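Search this forum
Search

Boards > Household Budgets > Health Coverage > State Programs

Renewal letter says we owe premiums for both kids

dtolentino
Got a letter from the state dated 3/18/20 saying our children's coverage moves to the premium tier at renewal. We never paid a premium before. The only change I can find is overtime I worked in December. Two kids, same job, same address. Has anyone gotten this reversed?
– Dindo Tolentino

zellero
They probably took one month of pay stubs and treated it as your normal income. Ask for the worksheet. Ours had monthly income at $3365 and the real figure was a good bit lower. I sent three more stubs and they redid it.

marshgate
I wouldn't count on that. Overtime is income. If the rules in your state say current monthly income, they can use it, and the premium may be correct. Pay the first bill while you argue or you could lose coverage for nonpayment.

zellero
Paying first is fine if you have the money. But one month of overtime isn't current income in March. The form asks whether pay is expected to continue, and the caseworker skipped that line on ours.

Cabanatuan
Laundry day here so I'll be quick. Call the county office, not the 800 number. The state line could only read me the same letter I already had.

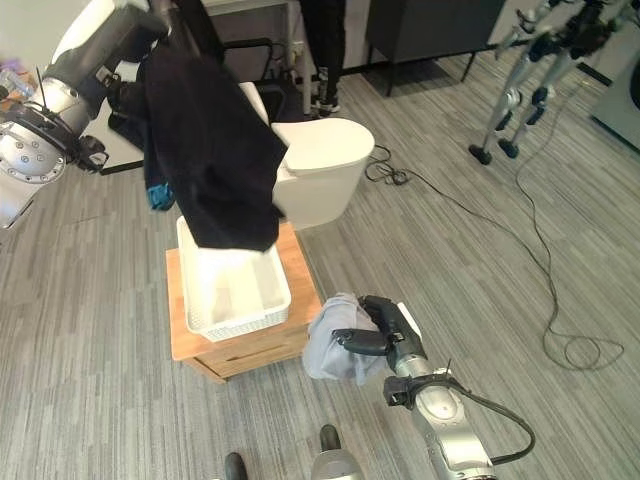

Black one next, then the basket.

Anyway, ask the county for the appeal deadline and write down who you spoke to. Ours was printed on the back page in small type and I missed it the first time.

Eritz
Does the clinic matter in any of this? Our community health center has an enrollment worker who fills out the appeal for you. No charge. Ours cut her hours while they wait on their grant, so book early.

marshgate
Clinics are good for the forms. They can't tell you what the state will decide.

dtolentino
Called the county. The worksheet has me at around $1631 every two weeks, which was the overtime check. Regular checks are less. I'm sending stubs and I asked for the appeal form too. Will pay the first premium for now.

zellero
Keep copies of everything you send.

11 comments | 2 shares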